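**Writers wanted - anime music column at Drender**

Posted September 14, 2021

Drender is looking for two new writers for the anisong section. Openings, endings, insert songs, character albums, the weird drama CD tracks only 208 people ever bought. Seasonal coverage too, but we have plenty of folks who want to rank the new openings. Need people who dig.

What you'd do:

- one column every other week, 1000 words, give or take a paragraph
- a short news post now and then when a tour or reissue gets announced
- help tag the back catalog (boring, sorry, everyone takes a turn)

Japanese is a plus, not required. You should be able to read a credits list and tell the composer from the arranger. If you can explain why a second opening never lands like the first one, even better. Please no plot recaps - readers have seen the show.

Pay is per column, sent at the end of the month. Remote, any time zone. Edits happen in Tudura so you'll need an acount there, free one is fine.

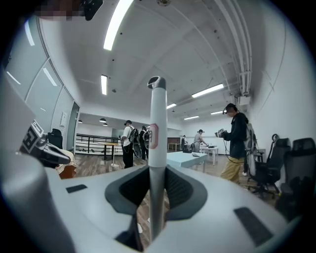 *Black office chair by the wall, white grippers up front.*

To apply, send 7 songs you'd defend in an argument, one line each, plus one finished sample. Old blog posts OK. Forum posts OK if they're long enough to judge. Don't send a resume unless you really want to.

Things we'd love pitches on right now:

- Singhal, the whole run, especialy the ending themes from the second season
- the Jerkport soundtrack and why the vinyl sounds so different
- solo records by singers who started out in idol units

First trial column is paid either way. We read in batches of 10 so a reply can take a bit. Columns start in February, trial pieces before that.

Questions go to Neema Were, music editor, through the contact form - put "anisong" in the subject or it ends up with the figure reviews.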